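The Plant

The Gundbridge office moved up to the mezzanine in May, and the plant came with it. It had belonged to the Flistia account, which we lost, and so it belonged to whoever felt guilty.

I felt guilty. Every morning I carried it to the pale blue table, where it could look through the railing at the trees and consider its options.

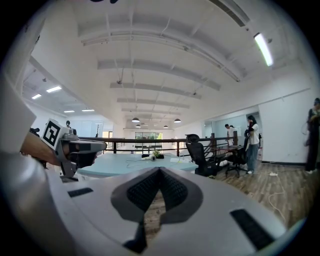 Page 17

The trees had the better position. I had a black chair, a cable across my lunch and 285 unread messages from Fakosville, most of them asking whether we were settled in.

In the third week a card appeared beside the pot. It said "Please stop watering me — I am on the Tsao contract now." The handwriting was quite good for a plant.

I put the cup down. Then I moved my chair a little nearer the window and waited for mine.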